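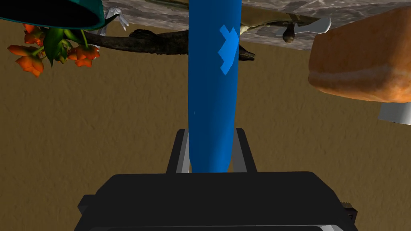
*Wrist view, blue cylinder between the fingers. Bread and hatchet over on the right.*

April, just gone 7 in the evening, Denport workshop

A long sit at the bench tonight with the simulated room, and rather a happy one. I wanted both wrist views sensible before we build any more of Clalum for real (the printed fingers are still curing on the shelf, so there's no rush). Higinio's new lighting file went in without a grumble, and I've put the step limit up to 1,860 as he suggested. 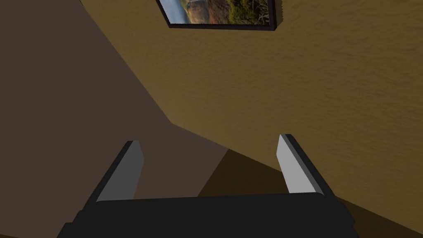 *Fingers wide open, nothing held, yellow wall and the landscape picture beyond.*

I do like having a plain wall to look at when I'm fussing with finger angles – there's so much less to argue with. I left the opening at setting 19 and saved it under Tapia, so please don't tidy that folder, whoever is in next!

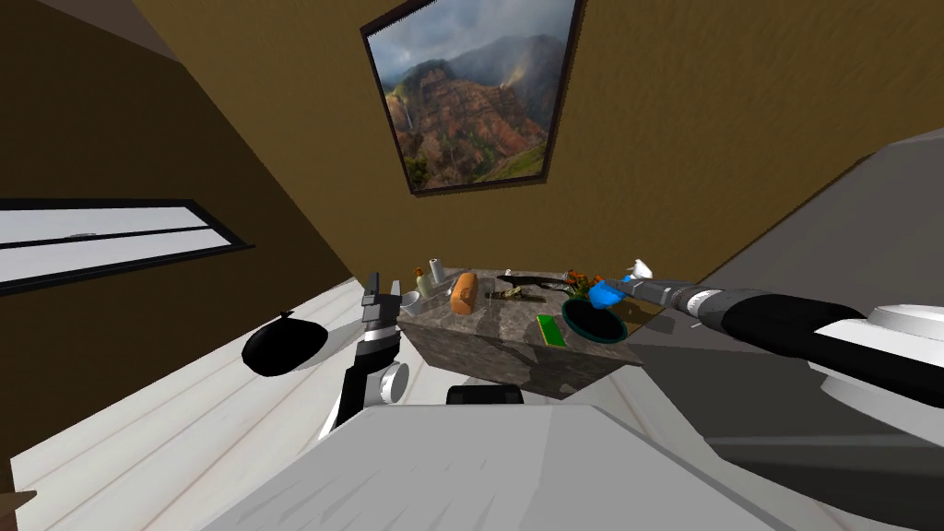

Do we need to rerun the old trials now the step limit has changed?

Only the ones that stopped at 896, as the shorter runs never got near the old limit.

I'll start those before I lock up, and they can chug away overnight on the Cirngate machine. Higinio Villaseñor has the spare key if it needs a kick in the morning.

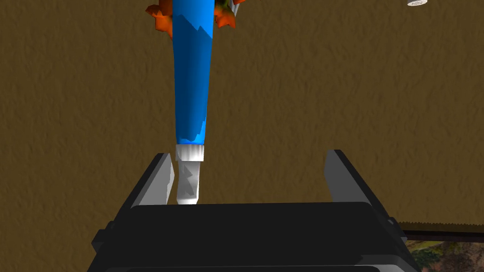
*White nozzle by the left finger, with a wide gap across to the right one.*

Still to do: look at centring on the nozzle, and find the short hex key, which has wandered off again.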